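Neusa Toledo
Feb 21, 2026

OK I've been promising this thread since December. I want to talk about marble. Specifically why it has those veins, because once I learned this I could not walk past a bank lobby like a normal person ever again. 1/

Marble starts out as limestone, and most limestone starts out as sea life. Shells, bits of coral, tiny floating things with chalky skeletons, all of it raining down onto a warm shallow seafloor for millions of years. 2/

Then the rock gets buried and squeezed and cooked. It doesn't melt! That part surprised me. The calcite crystals just regrow while the rock stays solid, and they lock together like a jigsaw puzzle. Most of the fossils get wiped out in the process. 3/

If the limestone was very pure, you get white marble. But seafloors are messy. Clay, sand, iron, old plant gunk. The squeezing smears all of that into streaks, and those streaks are a lot of what we call veins. 4/

Other veins are cracks. The rock breaks, hot water full of minerals moves through, and the crack heals up with something new. If two veins cross, look for the one that cuts straight through the other. That one is younger. You can do geology in a hotel bathroom, it's great. 5/

Color cheat sheet, very simplified:
gray = often graphite, from old organic matter
brown, tan, rusty = usually iron
green = serpentine and friends
pink and red = iron again, in a different mood 6/

And people love this look so much that we've been copying it forever. Roman painters did fake marble on plaster walls. Then came paper, then linoleum, then every kind of printed surface. Thin brown streaks on white is a classic, and I now spot it everywhere. 7/

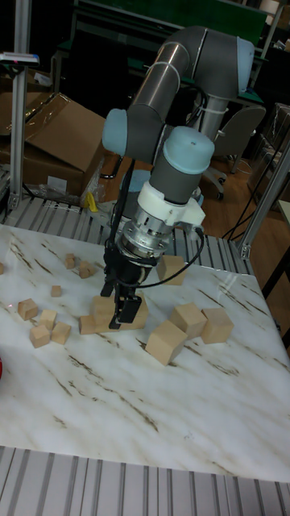
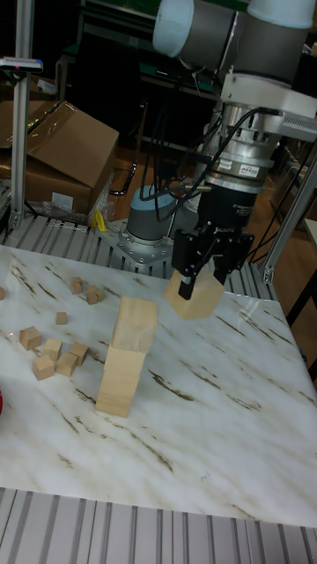
White with thin brown veins, both pics. 8/

How do you tell a print from the real thing? Look for repeats first. A printed pattern has to start over somewhere, so find one odd little squiggle and go hunting for its twin. My kitchen counter in Nisby has the same wishbone shape in 5 places and I am very fond of it. 9/

Then look at the edge. In real stone the vein keeps going, over the side and down, because it's a sheet running through the whole block. In a print it often stops dead at the corner or just bends around in a way that makes no sense. 10/

Please do not go around dripping vinegar on things to see if they fizz. It does work on calcite. It also leaves a dull spot for life. I did this to a windowsill at my aunt's place and I still hear about it. 11/

Fun one: Iveta Ševčík took me around the old church at Tresis, where the side columns are painted wood. I stood there with my nose almost on them and could not tell. She told me to put my palm flat on one, then on the stone step. The step was freezing, the column wasn't. Stone pulls the heat right out of your hand. 12/

The painter did one thing wrong, and I love him for it. His veins all cross each other politely and none of them ever shifts. In real rock, when a crack slips, the older vein gets offset, like a road after an earthquake. 13/

Also on my list: the floor of the Trindade arcade, which has more than 300 slabs, and a bunch of them are bookmatched. That's when two slices from the same block get opened out like a book so the veins mirror each other. You get butterflies, faces, one very clear owl. 14/

If anyone knows where the green stone in the Altetti staircase came from, my replies are open. The plaque says 1,758 and I have no idea if that's a year with a stray comma or a catalog number. Send me your countertops too, real or fake, I want to see them all! 15/15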